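Looking after a wooden board (and keeping it that way when the kids get hold of it)

I get asked about boards more than anything else on this page, so let me put it all in one place. Ours is a big maple one, glued up from strips, and it does everything. Bread in the morning, onions at six, play table in between. I bought it at the Van Hecke outlet in Laltgate the August we moved in and I have made pretty much every mistake with it that a person can make!

First mistake: the sink. I used to leave it standing in water while I did the pans. Don't. Wood swells, the glue lines start to feel ridged under your finger, and you end up with a board that rocks like a boat. Wipe it with a hot soapy cloth, both sides, even if you only used one side. Then stand it up on its long edge to dry. If you lay it flat on the counter the bottom stays damp and the thing cups on you overnight (ask me how I know).

Oil. Plain food-grade mineral oil, nothing fancy. Warm the bottle in a mug of hot water first, pour more than you think you need, rub it in with an old T-shirt and walk away until morning. I do 2 coats in winter when the heating's on. My friend Lotte Vandenberghe swears by a beeswax paste from Bralov and hers does look gorgeous, but I find it gets grabby when you're rolling dough.

For a board that's gone furry or stained, sand it. Start with 70 grit only if it's really chewed up, then work your way finer, always along the grain. Between grits, wipe it with a damp rag and let it dry so the fibers stand up, and then knock them back down with the next paper. People online will tell you to go all the way to 800 but I stop long before that. Too smooth and the oil just sits on top looking at you.

Something soft and grippy under the board makes a huge difference too. I've used a damp dish towel for years, and shelf liner works just as well. Cut it a little smaller than the board so it doesn't stick out and collect crumbs.

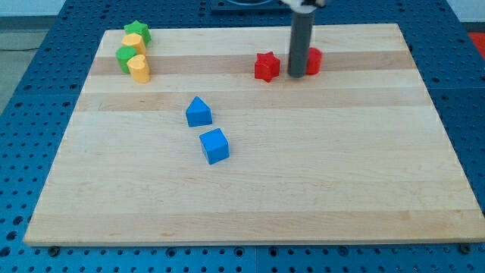 Now, plastic blocks. Small ones get everywhere in this house, and a big board makes a really good play surface, flat and easy to wipe and you can carry the whole lot off when dinner needs the table. A few things I've learned:

Wash the blocks before they go on a board you eat from. I put ours in a mesh laundry bag, swish it around in a bowl of warm water with a squirt of dish soap, rinse, and roll them in a towel. If yours have any stickers or magnets, wipe them one by one instead.

Sort by color first and shape second. Little ones see red and yellow and green long before they care about hearts and stars, and cleanup goes so much faster! I keep a bowl for each color. The cylinders always try to roll off, so stand them on end.

Crayon on the wood comes off with a dab of the same mineral oil and some patience. Marker is harder. I rub it with half a lemon and coarse salt, leave it ten minutes, rinse, dry, and then oil that spot again. If there's still a ghost of it, that's a sanding job for the next rainy afternoon.

For onion and garlic smells, it's the lemon and salt again, or a paste of baking soda and water. I keep a Ridum tub of baking soda by the stove just for this. Scrub, rinse, stand it up.

And please don't put the board in the dishwasher, even on the short cycle. I lost my mother-in-law's that way, it split straight down a glue line, and she still brings it up at Christmas.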